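April, notebook – upstairs/downstairs room, furniture sort

Started 8:40, glass table first. Rungnapa wants it out from in front of the dark gray armchair, says people bark their shins on it. 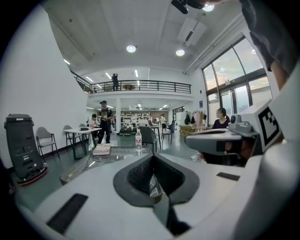

Gray padded chairs stay along the white wall for now. Measured the gap between wall and pillar twice, got 71 in. both times, so the Skonen shelf fits with room to get by. Just.

To do before lunch
– bags or shoes away from the pillar, hooks by the door insted
– water bottles off the glass, it rings. Coasters?
– felt pads for black chair legs. Molteck ones fell off last time, try Belthorpe (pack of 20)
– white-topped table: leave where it is, Yara says the light is good there and she's right

Laptop table wobbles. Shimmed one leg w/ folded card, temporary. Need a proper foot, M8 I think, check thread.

Windows side gets hot after 2, so no armchair over there. R. disagrees. Try it for a week and see.

Asked Daher re: blinds, no answer yet. Yara to call agian.

Still open – where does the glass table go? Under the mezzanine is my vote. Takes two to lift, don't drag it.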